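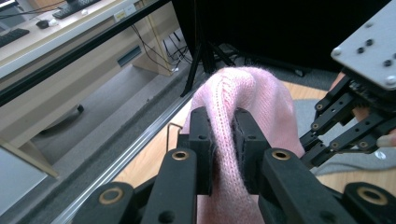
Pale pink knit with a ribbed seam.

Home | Yarn Care | Wash & Soak | Brushes | Repairs | Contact

Murkside Wool Soak, unscented
2026-09-28, by Mirjam Jansen

We've sold this soak under one label or another for a good long while now, and it's still the bottle I reach for first when the sweaters come out of the cedar chest in the fall. It's a mild liquid wash for wool, mohair, alpaca and all those soft brushed blends that shed on your coat (and your car seat, and the cat). You don't rinse it out, so there's a lot less sloshing and squeezing, and much less chance of a sleeve growing four inches on you!

Use one capful to a basin of cool water. Push the sweater under gently, leave it for 20 minutes and go make yourself some tea. Then lift it out with both hands under the body of the garment, roll it in a towel, and press. Dry it flat, away from the radiator, with the ribbing patted back into shape while it's damp.
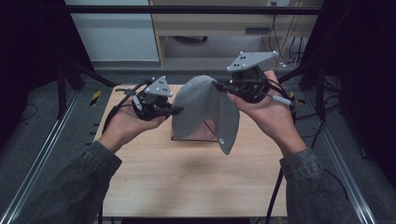
The towel matters more than people expect. A thick old bath towel will do nicely, though a lot of our customers like the Jisum drying cloth, which we carry in the large size only. Warrick Ellery wrote in July to ask whether it can go in the dryer afterward, and yes, it can, on low, but please leave out the fabric softener or it won't soak up much of anything the next time.

A word on fluff. If your knit is the hairy kind, don't brush it wet. Wait until it's dry all the way through, seams too, and then go over it lightly with a soft brush, always in one direction. Pills along the side seams and under the arms come off best with small scissors and a bit of patience. Veerle Kramer in our repair room has a steadier hand than I do and will take on the bad ones, just send a note first so she knows they're coming.

The standard bottle does around 70 sweaters. The small one does 4, and fits in a suitcase pocket very nicely. Both have the same screw cap, and we sell spare caps too, in case yours rolls under the washing machine like mine did.

Related items
Jisum Drying Cloth, large
Koller Soft Garment Brush
Bristetti Folding Scissors
Murkside Cedar Blocks
Spare Cap for Wool Soak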